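**Do the Rules Fit the Bench? A look at working practice for a small gripper arm**

Anastasia Katsaros and Melina Kokkinos
Term project, Conville repair lab
25 Mar 2020
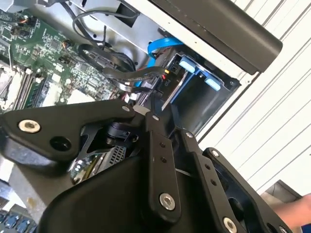 *Fig. 1. The gripper over an open desktop computer, drive bay at right.*

## 1. What we set out to do

Our lab has a rule sheet for the arm. It was put together by the Flivano group before either of us joined, and every student signs it before the first session. We wanted to know if people follow it, and if following it does any good. Melina thought most of it would hold up. Anastasia did not, and by the end we were closer to her side than to Melina's.

The sheet has 20 rules. We went through all of them, then sat in on 9 sessions of computer take-apart work and marked each rule as kept, broken, or impossible to tell. The third column filled up faster than we expected.

## 2. Rules nobody can check

"Operate with care." "Keep a reasonable distance." "Make sure the work area is suitable." We could not mark these. Two people watching the same session gave two different answers, and we argued over them in the hallway afterward. If a rule can't be broken in a way both of us would see, we don't think it belongs on a page people have to sign.

Eight of the rules were like this. They read well, and they would look good to a visitor.

## 3. Hands near the gripper

Rule 4 says that hands stay out of the work area while the arm is powered. In Fig. 1 part of a hand is beside the gripper, at the lower right. The picture can't say if the arm was powered or moving at that moment, and that is our complaint about the rule as well. It depends on something a person standing at the bench can't easily see. There is no light on our arm that shows its state from the front. You have to walk over and read the screen.

We would replace it with two rules:

- Before reaching in, say "stopping" and wait for the person at the controls to say "stopped."
- The person at the controls keeps their own hands off the keys until the other person says "clear."

Anyone in the room can hear whether that was done. It is slower. One student told us it felt silly, and it did for the first session or so.

## 4. Cables

The sheet says nothing at all about cables inside the thing being worked on. It talks only about the arm's own power cord. Yet inside a desktop case the cables are the first thing in the way. In Fig. 1 the black bundle and the blue SATA cable both run across to the drive area, which is just where a student will want to send the gripper if the task is to get a drive out.

We suggest a cable check before each task: look at the path, decide by hand which cables get moved or unplugged, and write it on the task card. The Nzioka handbook in our lab has a page on this, but it was written for large cabinets and tells you to tie everything back to a rail. There is no rail in a desktop computer.

## 5. The log

Each session gets a line in the log. There were 242 lines when we read it. Most say "OK." A few say "OK, see note," and the notes are missing. We don't believe that many sessions went by without a snag – we saw snags ourselves in sessions that were later logged as OK.

Grindbridge, who lent us their own form, ask for one thing that went wrong each time, however small. We tried it. People did write things down, though some of it was clearly made up to fill the box. We still prefer it to a column of OKs.

## 6. Limits

We watched one lab, one arm, and one kind of job. The students knew we were there. We also wrote two of the new rules ourselves and then judged them, and a reader should take that into account.

## 7. Still open

- Who may change the rule sheet? We asked three times and got two answers.
- Should the screen be turned to face the bench? Melina has measured the bracket and it would need a longer cable.
- A second round is planned for August, with someone other than us doing the marking.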